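Lundik Adds Rebalancing Bands to Income Portfolios

14 January 2025

Lundik will replace calendar rebalancing with tolerance bands in its managed income portfolios starting in April. Under the new rule, a holding is traded when its weight moves more than 5 percentage points from target. Until now, all accounts were reset once a quarter. 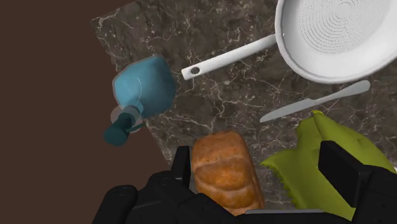 The change covers 318 accounts. Hoi-yan Yu, head of portfolio construction, said quarterly resets had produced many small trades with little effect on risk. Trades under $500 will be held until the next cash distribution. 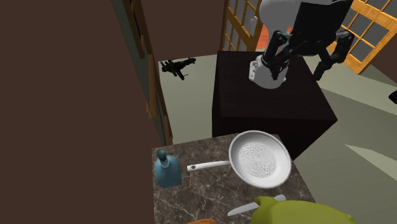
Image credit: Morker

Bond ladders are excluded and will continue to run to maturity. Accounts held at Borkine will move to the new rule first, followed by those held at Liu. Target weights and advisory fees stay the same. Lundik will check weights at each market close and place orders the next morning.
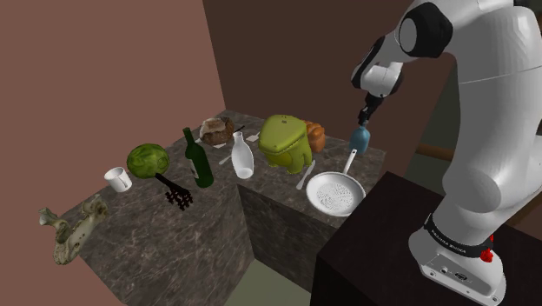 What Account Holders Need to Do

No action is required for tax-deferred accounts. Holders of taxable accounts may set an annual limit on realized gains by returning the election form before the start date.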